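Window handles, and a week lost to timestamps

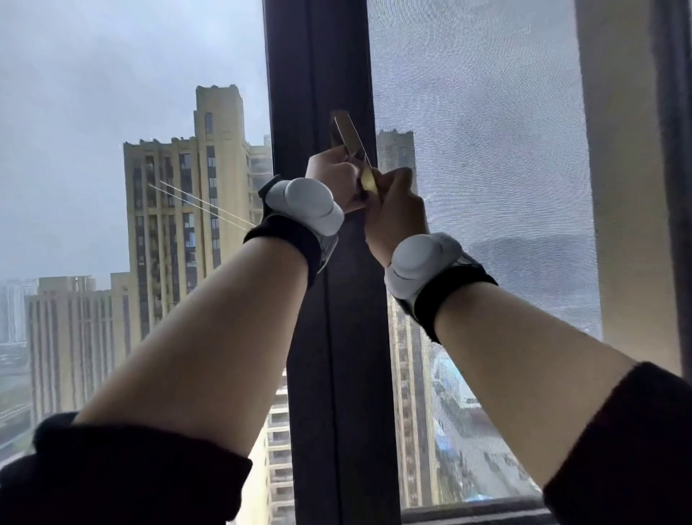
Both hands on the window handle, a tracker on each wrist.

I spent most of this week on one window handle. Well, on the software that is supposed to understand what two hands do to a window handle, but after a few days it feels like the same thing!

The tool is called Gravari. It takes the head video and the two wrist tracks and lines them up, so that later on the planner can learn from the motion. Sounds easy. The first time I played a handle clip back with the tracks drawn on top, the left wrist was sitting right where it should be and the right one was floating off in the sky over the apartment towers.

I blamed the calibration, of course (I always blame the calibration). Two evenings of redoing it and no change at all. Then on Friday Yanti Ismail looked over my shoulder and asked why the right track had 301 samples and the left one had 600 for the same clip. Oh. The right stream was being read at half rate and my loader was happily pairing them up by row number. I had written that loader myself, back in November, and I remember being quite pleased with it.

So now it matches by time. For every video frame it looks for the nearest sample on each side, and if the gap is over 40 milliseconds it marks the frame as bad and moves on. I also added a little plot that shows both clocks next to each other - ugly colors, very useful.

The part I still don't like is the contact guess. With both hands on one small piece of metal, the code wants to pick a winner, and it flips back and forth between left and right every few frames. Zulkifli Oei thinks we should just allow a "both" label and let the planner sort it out. I was hoping for something smarter, but I tried his way last night and the labels stopped flickering, so I may have to buy him lunch.

Next up is sliding doors. I've already changed the loader tests so they fail if the two sample counts don't match up with the clocks, and I'm rerunning all the old clips tonight to see how many of them were wrong.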